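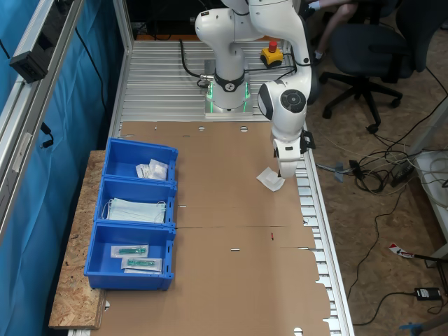 4. Setting up the Cadwood label printer

4.1 Before you start

Install the print software first and restart the computer. Leave the USB cable unplugged until step 6 of the next section. You will need one roll of Prelura labels, the power adapter from the box and a flat surface within reach of an outlet.

Note: Rolls with a core smaller than the spindle will not turn freely. Check the size printed on the inside of the core.

4.2 Loading labels and connecting

1. Press the latches on both sides and lift the cover until it clicks.
2. Slide the roll onto the spindle with the labels facing up.
3. Push the guide against the roll, then back it off slightly. The roll should spin with light finger pressure.
4. Feed the end of the roll under the print head until it shows at the front slot.
5. Close the cover and connect the power adapter. The status light blinks amber, then stays green.
6. Plug in the USB cable. Windows adds the printer as "Cadwood 935".
7. Press Feed once. The printer moves the roll forward and stops at the next gap.

Caution: The print head stays hot after a long job. Wait 2 minutes before opening the cover.

4.3 Setting the label size

1. Open Printer Settings and choose Media.
2. Enter 58 mm for the width. The length is measured for you.
3. Set the resolution to 200 dpi for shipping labels. Small barcodes may need the higher setting - see section 6.
4. Click Save, then Print Test Label.

If the test label is blank, the roll is probably in upside down. Take it off, turn it over and repeat steps 2 to 7 in section 4.2. If the text drifts to one side, the guide is too loose.

Note: Settings are stored in the printer. If you move it to another computer you only need to install the software again.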